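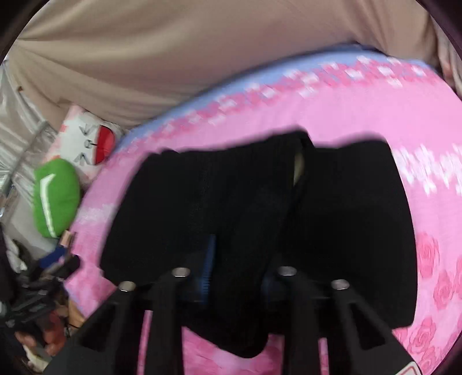
May 4, 2019

Quick one tonight as I'm up at silly o'clock for the bus.

So. Packing light. I've been going back and forth to Santhorpe since March, a week at a time, and I have finally got it down to one bag. One! Used to take the big suitcase and wear the same three things anyway. The bus from Presham is the number 31 and it's over two hours with the change, and the driver will not help you with a case, ask me how I know.

What goes in: dark stuff, mostly. Black goes with black, hides the coffee. Two tops, one jumper, one smart-ish thing in case Olga Macedo drags me out to eat. Socks for seven days because I refuse to wash socks in a sink. Did it once in Homenton, they were still damp on the Thursady. Never again.

Rolling v folding. I was a roller for years, swore by it. Now I fold. Big flat folds, heaviest at the bottom, everything laid out on the bed first so I can take half of it away again. The taking away is the hard bit.
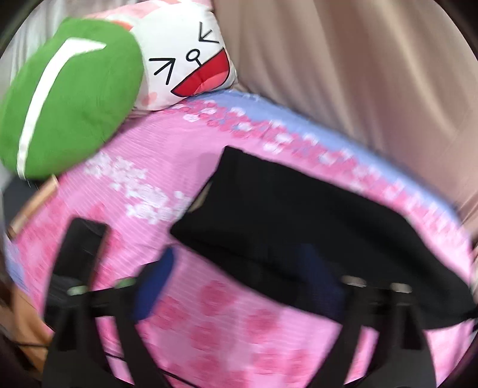

Black on pink florals. At least I can't lose it.

Things I still get wrong: chargers. Always chargers. Bought another at the station last time, £7, lasted until about teatime. Also books, I pack two and read none. Also an umbrella, which I leave on the bus, so somewhere at the Presham depot there's a shelf of mine.

Shoes are a whole other post. Short version, wear the heavy pair and don't pack a second. Olga says this is why my feet hurt. Possibly.

Somebody asked last time about the bag. It's a Wanyama, the small one, second hand, zip a bit stiff. Rub a candle on it. Goes under the seat if you don't overfill the front pocket, and I do overfill the front pocket.

Right, need to find my toothbrush and set two alarms. Will answer coments when I'm back, there's no signal at all in the Santhorpe flat unless you stand in the bath.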